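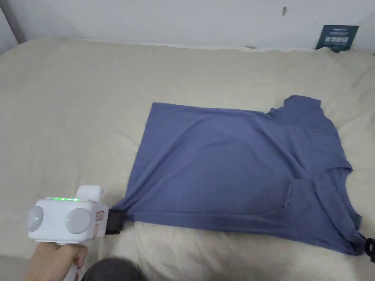 Blue T-shirt, first fold across the body.

Folding Clothes on the Bed: Frequently Asked Questions
Boltcombe Home Help Pages
Last updated 29 March 2021

Why fold on a bed and not a table?
Most tables are too small or already have something on them. A bed gives you room to lay a garment out full length and still have space for the finished pile. It is also soft, so the cloth grips a little and stays where you put it. The drawback is that you can't press a hard crease into a shirt on a mattress. If you need a sharp edge, use a table or an ironing board.

Do I have to make the bed first?
Pull the cover up over the pillows. It doesn't have to be tight. A few wrinkles in the sheet won't show up in a T-shirt.

What color cover works best?
Plain and light. Dark lint shows up on a cream cover before it gets onto the next thing you fold, and the edges of a blue or gray shirt are easy to see against it.

How do I fold a short-sleeved T-shirt?
Lay it flat and smooth it from the collar down. Bring one side over toward the middle, sleeve included. Do the same with the other side. Fold the hem up to the collar, then once more if your drawer is shallow. If the collar bunches, open the last fold and pull the neckline straight.

My folded shirts come out different widths. What can I do?
Cut a piece of stiff cardboard to the width of your drawer space and fold around it. The Fumomberg folding board (item 3403 in our catalog) does the same job. Take the board out before the last fold.

Should I fold straight from the dryer?
Yes, if you can. Cotton left in the basket sets in whatever shape it landed in. If a load has been sitting, shake each piece out by the hem and lay it flat for 5 minutes before folding. 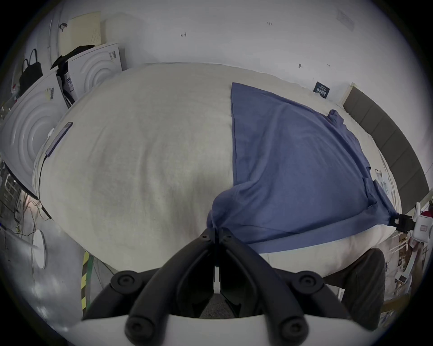

Kamrul Chowdhury wrote in to disagree with the last answer: I leave everything spread on the bed until I've put the next wash in, and soft cotton comes out fine. What ruins it is dropping it in a heap. Spread it out and you can take your time.

We have no quarrel with that. Spread out is fine. Thick seams and waistbands should be fully dry before anything goes in a drawer.

How do I fold soft or knit pants?
Put one leg on top of the other and line up the seams. Smooth from the waist to the ankle with the flat of your hand. Don't tug on a knit, it will stretch. Fold in half, then in thirds. For a long piece, work across the bed so neither end hangs off the side.

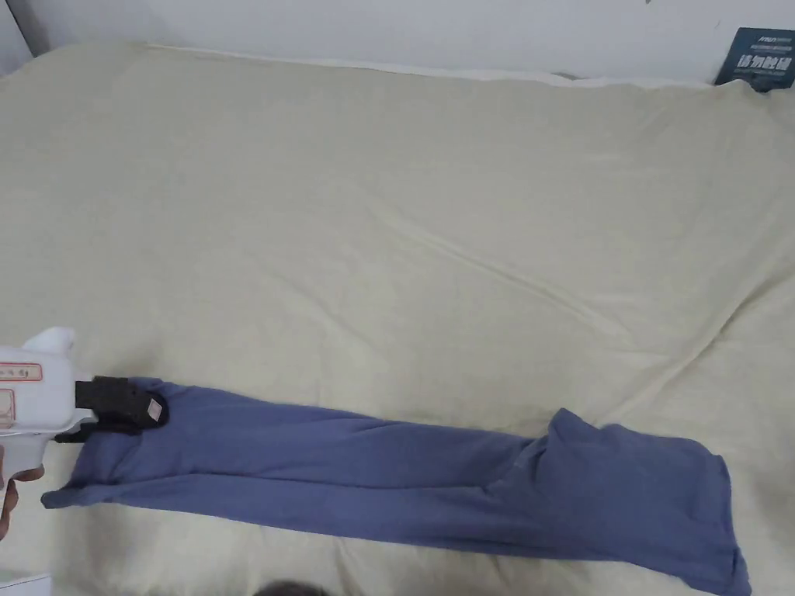

Long pieces: lay out lengthwise before folding.

One end is always bulkier than the other. Is that a problem?
No. The waist has more fabric in it. Start from the narrow end and fold toward the waist, and the thick part ends up on the outside where it does less to the shape.

How many shirts can go in one stack?
We suggest 6. Taller stacks lean, and the ones at the bottom never get worn.

Can I order the folding board by mail?
Yes. Orders over $50 ship free. Allow extra time in May, when the Darnel warehouse closes for inventory. For returns, contact the Biswas desk using the form on the Orders page.

Related pages
Sorting a Mixed Load
Fitted Sheets
Drawer Dividers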